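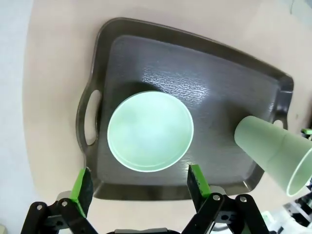

**A bowl and a cup on a plastic serving tray**

I have a big dark plastic tray, raised rim, a cutout handle at each end, with a wavy wood-grain kind of texture on the floor of it. I use it for a light green bowl and plastic cup at breakfast and carry it up 16 stairs. The bowl stays put but the cup slides, and twice now it has gone over. Is there something I can put down that won't look awful? I'd like to keep the tray.

*Gladys Makokha, 6/7/24*

---

**Thiele**

Shelf liner, the rubbery open-weave kind. Lay the tray upside down on the liner, trace it, then cut well inside the line, as the flat part is smaller than the outside. Don't glue it. Rinse it in the sink when it gets sticky and hang it over the faucet.

Also put the bowl and cup close together near the middle. An empty plastic cup weighs next to nothing and will tip at either end. I fill mine upstairs from a small bottle with a lid.

---

**hondcombe73**

damp dish towel. works fine

---

**Simo**

The towel works, but wring it out hard or you get a puddle under the bowl. I used one until September and then bought liner. A roll did my tray and two drawers. Check that it doesn't cover the handle holes, or your fingers will catch on it when you pick the tray up.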